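Filed under: Schools & Clubs | Technology

Prutcombe robotics club takes on the kitchen table

April 5, 2019

The robotics club at Prutcombe started the year with seven members and a plan to build something that could throw a ball. By February the ball was gone and the club had signed up for the Kosness Challenge, a regional contest in which student teams program a two-armed robot to do household chores.

"Throwing is easy to get excited about," said the club's faculty adviser, a physics teacher who asked that the story be about the students. "Clearing a table is harder, and they found that out in the first week."

Contest rules allow 20 minutes for a run. A team gets a list of tasks on the day, such as moving a bottle onto a tray, wiping a patch of table or opening a drawer. Points come off for anything knocked over. A full score is 115, and the club's best practice run so far is 50.

The team captain, a junior, said most of the work is done before either arm moves.

"We drive the arms by hand and record it, then we look at where it went wrong," she said. "You do the same reach again and again. The bottle is the one I don't like. If you come in too low, it slides. If you come in too high, it tips."

The students call their program Varkeo, after a misspelled file name that stuck. It is split into short routines, one for each kind of grasp – the captain wanted it that way so that two people could work on it at once without breaking each other's code.

A sophomore on the team has spent most of the spring on drawers. He said a bar handle is kinder to a gripper than a round knob, but the pull has to be straight.

"If the cabinet is turned even a little, you're pulling at the wrong angle and the whole thing comes with you," he said. "So now we practice with it turned."
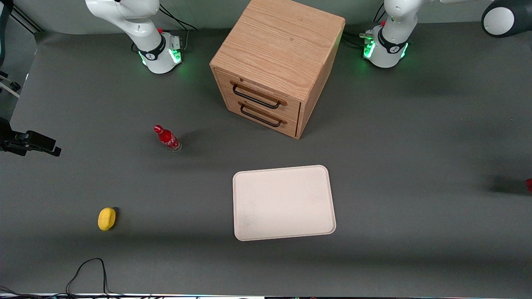 Camenzind, the club's rival across the county, takes the other view and told the contest newsletter that a team should get every task working with the furniture square to the table before it tries anything at an angle.

The captain had read that. "They might be right," she said. "They scored higher than us last time."

Asked what she would change, she said she would have started on the sponge sooner. Wiping needs steady pressure, and the routine for it was written last. The adviser said he would have asked for a longer room booking.

The club meets after school in the physics lab and is open to all grades. New members don't need to know how to code.

We use cookies to improve your experience on this site. By continuing to browse, you accept our cookie policy.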